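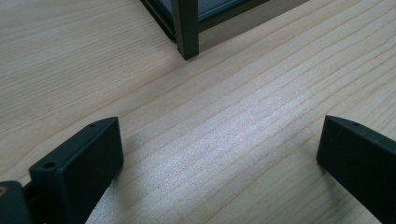 Wekesa Masanja signale que les relevés du compteur général ne concordent plus avec la somme des sous-compteurs depuis le début du mois de septembre, et demande si l'écart doit être imputé aux abonnés ou à la régie. Il précise que deux copropriétés ont déjà contesté leur facture.

Statut : en cours
Service : distribution d'eau, secteur Nyanda
Logiciel concerné : Pimer, module de relève
Priorité : haute
Dossier suivi par : Esther Waweru

Réponse du service technique

Nous accusons réception de votre signalement. Dans l'attente des conclusions, aucune régularisation ne doit être émise à l'encontre des abonnés du secteur. Les factures contestées sont suspendues et les relances automatiques désactivées.

Après extraction des données, l'écart constaté entre le compteur général et le total des sous-compteurs s'établit à 314 mètres cubes sur la période. Il porte sur 13 points de comptage, tous rattachés à la même tournée de relève. Les autres tournées du secteur ne présentent aucune anomalie.

Vérifications effectuées

Contrôle de la vanne de sectionnement entre Nyanda et Fistodside : fermée, plombage intact. L'hypothèse d'un transfert d'eau entre les deux secteurs est écartée.

Écoute nocturne du réseau entre 2 h et 4 h : aucun bruit de fuite sur la conduite principale. Le débit minimal de nuit est conforme à la valeur de référence.

Comparaison des index transmis par radio avec les index lus sur place : concordance pour quatre points, discordance pour les 9 autres. Dans tous les cas de discordance, l'index transmis est inférieur à l'index lu.

Contrôle des têtes émettrices : matériel de marque Ratel, remplacé lors de la dernière campagne d'entretien. Le poids d'impulsion enregistré dans Pimer est resté celui de l'ancien matériel.

Ce dernier point constitue à ce stade l'explication la plus probable. Une demande de correction du paramétrage a été transmise à l'éditeur.

Complément au dossier

Deux abonnés de la tournée ayant par ailleurs mentionné une eau trouble au premier tirage du matin, le service a joint cette observation au présent ticket, sans préjuger d'un lien avec le défaut de comptage.

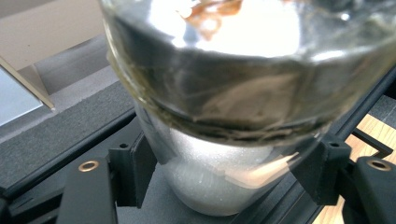 La procédure applicable en pareil cas demeure inchangée : prélèvement au robinet de cuisine, brise-jet démonté, puis second prélèvement après écoulement prolongé. Les résultats sont consignés sur la fiche qualité et non dans Pimer, dont le module de relève ne prévoit aucun champ à cet effet. Une purge des antennes en impasse a été inscrite au programme d'entretien – les riverains seront avisés par affichage dans les halls.

Message de Wekesa Masanja

Je prends note de la suspension des relances. Pouvez-vous confirmer que les index corrigés seront repris rétroactivement ? Le syndic de l'une des deux copropriétés exige un décompte écrit avant son assemblée générale. Je souhaiterais également savoir si les têtes émettrices posées à Fistodside relèvent du même lot.

Réponse d'Esther Waweru

La reprise sera rétroactive à la date de pose des nouvelles têtes. L'éditeur nous a livré un correctif, installé dans l'environnement de test ; les 9 points discordants y affichent désormais un index conforme à la lecture sur place. La mise en production interviendra après validation par le service facturation.

Le décompte destiné au syndic peut être établi manuellement à partir des relevés papier. Je vous invite à utiliser le formulaire ordinaire de rectification, en portant la mention « index provisoire » dans le cadre réservé aux observations.

S'agissant de Fistodside, les têtes proviennent bien du même lot, mais leur poids d'impulsion a été saisi correctement lors de la pose. Un contrôle par sondage est néanmoins demandé à l'équipe de relève.

Actions restant à mener

Validation du correctif par le service facturation.
Édition des factures rectificatives pour les deux copropriétés.
Contrôle par sondage à Fistodside.
Versement des fiches qualité au dossier du secteur.

Le ticket reste ouvert jusqu'à la prochaine relève complète de la tournée.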